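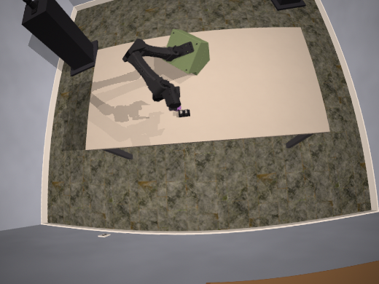

Lernville 仿真操作课题组例会纪要

时间:2026年6月
主持:Vilja Keskinen
记录:Hok-lam Tam
议题:数字方块翻转任务的阶段结果;视角对比;下一步安排

会议开始前,Vilja 先谢谢大家在学期末这么忙的时候还能凑到一起,又提醒说上次的纪要里把 Urkero 写成了任务名,其实它是我们的仿真环境,这里一并更正,记录人向大家致歉。

一、三月以来的进展
Hok-lam 汇报。策略仍然用模仿学习来训,演示数据全部在 Urkero 里采集,目前可用的有 435 条,另外还有一批因为起始姿态记录不全,暂时放在一边,等有空再看能不能救回来。任务本身没有改:机械臂从桌面上夹起一个印有数字的黑色小方块,转到指定的数字朝上,再放回桌面。评测跑了 400 个回合,初始位置随机。总的来说,夹取这一步已经比较让人放心了,失败大多出在转动之后、松开之前的那一小段,方块在指间略微偏了一点,放下去就落在了别的面上。Vilja 听了很高兴,说三月份的时候大家还在为夹不夹得住发愁,现在能讨论到放置的细节,已经是很不小的进步,值得好好记一笔。
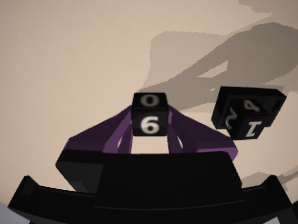 二、腕部视角与俯视视角的对比
这一项讨论得最久。Hok-lam 把两种输入分开各训了一版,代号分别叫 Figueiredo(只用腕部视角)和 Gallier(腕部加俯视)。Figueiredo 对数字的辨认明显更稳,6 和 9 混淆的情况也少,可是一旦目标离开视野,就容易在原处来回找。Gallier 找得快,靠近的路线也更干脆,只是在影子较重的区域偶尔会把影子的边缘当成方块的边缘。有同学问是不是干脆把影子关掉算了,Vilja 觉得不妥,将来总要面对真实的灯光,现在图省事,以后还得补回来。大家商量下来,同意保留影子,但在训练时让光源方向随机变化,看看 Gallier 会不会好一些。

关于 6 和 9 的问题,又多聊了几句。目前的标注只写数字、不写朝向,模型从不同方向看过去自然会犹豫。Hok-lam 提议在标注里加上朝向角,工作量不算大,他愿意先拿一小批试试。
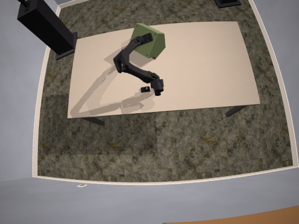
三、评测口径
以前判定成功只看最后朝上的是哪个数字,Vilja 建议再加一条,要求松开夹爪以后方块保持静止。这样一来成功率多半会往下掉一些,请大家有个心理准备,不必因此着急。旧的结果不删,两种口径并列放在表里,方便以后写文章时对照。

四、待办
Hok-lam:光源随机化的配置,朝向角的试标注,并把夹取后偏移的失败回合单独整理成一个文件夹。
Vilja:与 Urkero 的维护同事确认接触参数,顺便问清楚新版本的更新时间。
全体:新一轮演示补采到 2,000 条,分工表放在共享目录,请各自认领。

下次例会仍在老地方,时间在群里另行通知。Vilja 说会带自己烤的肉桂卷来,有忌口的同学请提前告诉她。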